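Production Planner, Disposable Tableware
Sestside, Landildale plant

Sestside seeks a production planner for its cup and lid lines. The position is full time, day shift, starting in November. It reports to Pentti Pelkonen, head of operations.

Duties
Weekly scheduling of 2 molding lines
Resin and carton stock control for 83 active part numbers
Changeover planning with the tooling shop
Monthly scrap report to the Mandagi office

Requirements
Three years in production or materials planning
Working knowledge of Flirel or a similar scheduling system
Ability to read part drawings and tolerance tables

The plant employs 42 people. Shift handover is at 6:45 a.m., and the planner attends. 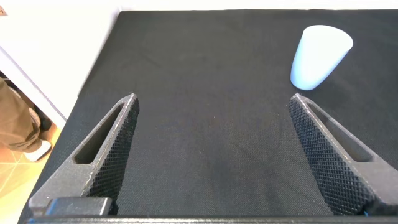 Plastic cup on dark woven fabric.

Send a resume and cover letter to the Landildale personnel desk, quoting reference 2310. Interviews are held on site and include a short scheduling exercise.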